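Chapter 3
Colour at Home: Why Rooms Feel the Way They Do

Walk into a friend's kitchen and you'll have an opinion about it before you've put your bag down. It feels snug, or chilly, or a bit like a dentist's. Much of that comes from colour, and the wonderful thing about colour is that you can learn to read it! By the end of this chapter you should be able to look at a paint chip the size of a stamp and make a decent guess at what it will do to a whole wall.

We start with the colour wheel, which you met briefly in Chapter 2. Reds, oranges and yellows are usually called warm, and blues and greens cool, though the border is fuzzier than most wheels suggest – purple can fall on either side. Colours facing each other across the wheel are complementary. Put them next to one another and each looks stronger.

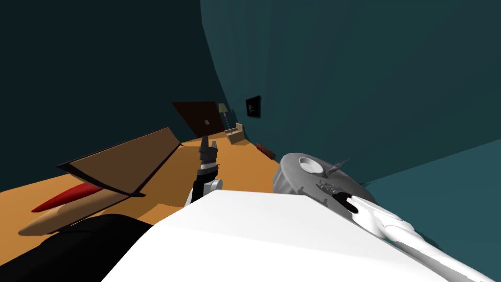
Designers lean on complementary pairs all the time, and Samina Arain's repainting of the Burkitz library in June is one of our favourite cases. She had a grey reading room, 30 litres of paint and a budget of $2,000, and she spent most of her time on the floor, testing samples against the boards. A floor is a colour too, and beginners forget it. Look at how the orange-brown floor warms up against the teal walls, and how even a pale yellow-green lampshade holds its own beside so much deep colour. Cover the floor with your hand and see whether the teal still seems as cool to you.

Light matters just as much. A north-facing room and a south-facing room can make strangers of the same tin of paint, and Section 3.2 has an activity you can run on any window ledge with 11 paint chips and a free afternoon.

Key terms: hue, value, saturation, complementary, undertone

Before you read on
Choose a room you know well and write down its main colours from memory. Then go and check. Keep your notes handy – you'll need them for Section 3.1.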